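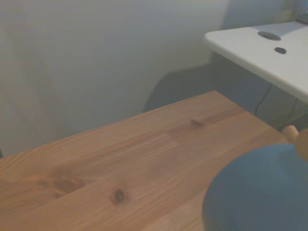
I have stopped believing the word "natural" on a package, and I'd like to explain how I got there, mostly because my sister thinks I'm being a crank. It started with laundry soap and got worse in the vitamin aisle. A word that can go on shampoo, cat litter, potato chips and a candle has stopped doing any work. Pine with a big dark knot in it and the grain bending to get past, fine, I'll give you that as natural, although somebody still had to cut it into strips and join them up before you could put a cup of coffee on it. I have no complaint about that somebody. My complaint is with the people who want me to think there was no somebody.

The thing that set me off this time was Limlow. If you live anywhere near Brotness you have probably seen it, because for the last few months every register seems to have a little stand of the bottles. They're mineral drops. You put them in your water. The bottle says "all natural" on the front and "nature's own balance" on the side, and there's a leaf, though I can't work out what a leaf has to do with minerals.

I bought one. I want that on the record, since people always assume the skeptic hasn't tried the thing. I paid for it with my own money at Jiang, the grocery on the corner, and used it for 3 weeks, morning and evening, the way the leaflet says. I felt the same as I did before. My water tasted a bit like a spoon.

Now, feeling the same proves nothing. I know that. If I'd felt wonderful it wouldn't have proved anything either, and that is the part I can't get people to stay in the room for. When a friend says "well, it worked for me," what she has is one person, no comparison, and a spring that came along at the same time as the drops. Everybody feels better when it stops being dark at five in the afternoon.

So I wrote to the company. I asked two things: what does "natural" mean on your label, and what is "nature's own balance" a balance of? I got a friendly answer the next day, which I'll admit surprised me. It said the minerals were "sourced from nature." I wrote back and asked where else a mineral could be sourced from. No reply to that one yet.

I'm not trying to be clever at some poor customer service person's expense (I did that job for a while and it's miserable). But think about what the phrase is telling you. Salt is sourced from nature. So is arsenic. So is the lead in old paint, if you go back far enough. You could print it on anything in the hardware store and not be lying, and I think that's exactly why it gets printed.

Lihua Song, who I've been arguing with about this kind of thing since we shared an apartment, says I'm missing the point. Her view is that nobody reads the word as a claim. It's a mood, like a color. People see "natural" and they understand it to mean "we made some effort to be gentle," and then they look at the price and decide. She also says I only get mad at products bought by people who do yoga, and that I let the sports stuff off.

That second one stung a little, so I went and looked at the sports stuff.

Lihua was right, I'm sorry to say. My own kitchen cabinet had a tub of Urnusport in it, left over from last September when I was briefly going to be a runner. I'd never once read the back. It says "natural energy" in letters bigger than the name of the flavor. The energy is sugar. There's also caffeine, and a serving comes to 343 milligrams of sodium, which seems like a lot for a person who was jogging to the post office and walking home. I had been drinking this stuff and feeling superior to people with mineral drops.

Why didn't I check? I think because the tub is black and has a lightning bolt on it. Limlow is dressed up like a garden and Urnusport is dressed up like a motorcycle, and apparently I'm suspicious of gardens. It's worth knowing that about yourself. Everybody has a costume they'll trust.

As for Lihua's first point, that it's all just a mood, I don't buy it. If it's only a mood then it shouldn't cost extra. I went back to Jiang with a notepad and compared 3 pairs of things where the same brand sold a plain version and a natural version: dish soap, peanut butter, cotton balls. The natural one cost more every time. With the peanut butter you do at least get something for it, because they leave out the added oil and you have to stir it. With the dish soap the two ingredient lists were nearly word for word the same, except one had a lemon scent and the other had a different lemon scent. The cotton balls I can't explain. They were both cotton.

Three pairs in one store is not a study, and I can hear somebody typing that already. Go do it in your own store. I'd like to hear if it comes out differently, and I mean that, I'd be glad to be wrong about the cotton balls.

What I do now is pretty dull. I turn the package around before I look at the front. If the front says natural I ask what the opposite version would be, and if I can't picture one, I treat the word as blank space. "Unsweetened" has an opposite. "Roasted" has an opposite. I know what I'm getting with those, and if they're wrong I can complain. Nobody has ever won an argument at a returns desk over nature's own balance.

My sister's answer to all this was that I'd spent more time thinking about the drops than she's spent thinking about her mortgage. Probably true. She takes them, by the way, and has since New Year's, and says her nails are stronger. I asked stronger than what. She hung up, but she called back later about Easter, so we're fine.

The bottle is still on my shelf with most of its 200 servings left in it. If anyone in Brotness wants it, email me and you can come pick it up. I'd only ask that you don't tell me it worked.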